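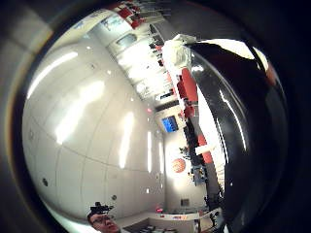 Glossy panel wall, Seo Room

Curnberg Community Help > Buildings and Rooms > Sound

Harsh echo in a meeting room with glossy wall panels

posted by lkm_facilities, 2025-09-07

We rent out a ground floor room (listed as the Seo Room) for classes and small meetings. The wall finish is smooth white paneling with narrow joints, and it is screwed down, so removing it is not an option under our lease. Volume is 3,000 cubic feet with a ceiling height of 11 feet.

Speech is tiring to listen to after a while. If I clap once while standing near the middle of the room, I hear a short metallic buzz after the clap, and it is worse at head height than near the floor. People joining by speakerphone say the voices are hollow and that they lose the ends of words. Moving the phone closer to the talker helps that talker and does nothing for anyone else.

I have a quote from a local installer for Druma wall tiles over one full side of the room. Before I approve it I would like to know two things. Is one full side the right place to put them? And is there a way to work out how much material is needed without buying test equipment?

The paneling has to stay wipeable up to chair rail height. Carpet on the walls was turned down by the landlord.

tobin44

Had the same thing in a dentist waiting room. We hung curtains. Got the heavy ones, not the shiny ones. It helped a lot. Egg cartons do nothing, don't bother.

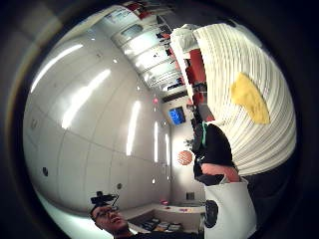

Somtochukwu Chukwu
Member, Buildings and Rooms

The two complaints have different causes and should be treated separately.

The metallic buzz is flutter echo. It occurs when sound travels back and forth between two hard parallel surfaces with little to stop it. It is a local effect, and you only need to break up or absorb one surface of each parallel pair. The hollow sound on the phone is general reverberation, which depends on the total absorption in the room regardless of where it is.

To find the surfaces causing the flutter, have someone clap while you stand at several positions. Then hold a thick blanket flat against one wall at the clapper's head height and repeat. If the buzz drops, that pair of walls is responsible. If it does not, move to the next wall. The blanket needs to be at least as wide as a door for the result to mean anything.

For reverberation, the usual estimate is

T = 0.049 x V / A

where T is the decay time in seconds, V is the volume in cubic feet, and A is the total absorption in sabins. With your volume, T is one second when A is 147 sabins. For speech I would aim for 0.6 seconds, and that takes 245 sabins. To get your present A, multiply the area of each surface by its absorption coefficient and add the results. Use the column for 500 Hz. Smooth hard paneling fixed directly to a solid backing absorbs very little at that frequency. Ask the installer what is behind yours, as an air gap changes the low frequency figure.

Subtract your present A from 245. Divide the remainder by the coefficient of the tile. That is the tile area in square feet. If the data sheet gives only an NRC value, you can use it for a first pass, but it is an average over several frequencies and it hides weak performance at the low end. Strictly, you should also subtract the absorption of whatever the tile covers. On a hard wall the correction is small.

People count as absorption too. Work out the empty room and treat occupants as margin. 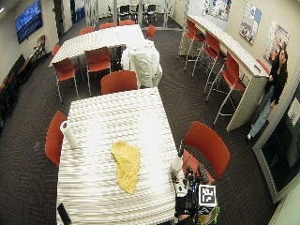 Placement

One full side is not the best use of the same area. Split it over two walls that meet at a corner, so that each parallel pair has one treated surface. Start the tiles at chair rail height and run them up past standing head height. This keeps your wipeable zone and puts the material where the talkers' and listeners' heads are.

If there is not enough free wall, hang the remainder from the ceiling as flat baffles with a gap above. The gap improves absorption at lower voice frequencies. Check clearance to sprinklers and lights first.

Tables and table coverings contribute little. A thin cloth lying on a hard top has almost no effect below the highest speech frequencies. Upholstered seating is worth including in the sum if you have it.

On the quote, get the coefficient table for the exact thickness and mounting method. A tile glued flat and the same tile on battens are two different entries.

lkm_facilities

Did the blanket check this afternoon. The buzz is between the two long walls. Blanket on either one kills most of it. The short walls made no difference that I could hear.

I have asked for a revised quote with 10 fewer tiles on the long wall and those moved to the short wall by the door. The data sheet they sent lists NRC only, and I have requested the full table.

tobin44

Curtains would be cheaper.

Somtochukwu Chukwu

Curtains can work if they are heavy, hung at double fullness, and kept off the wall by a few inches. Pulled flat they do very little. They also need a fire rating in a rented public room, so price that version before comparing. Post the coefficient table when you have it, and include the floor finish. If the floor is hard, leave the ceiling baffles in the quote as an optional line.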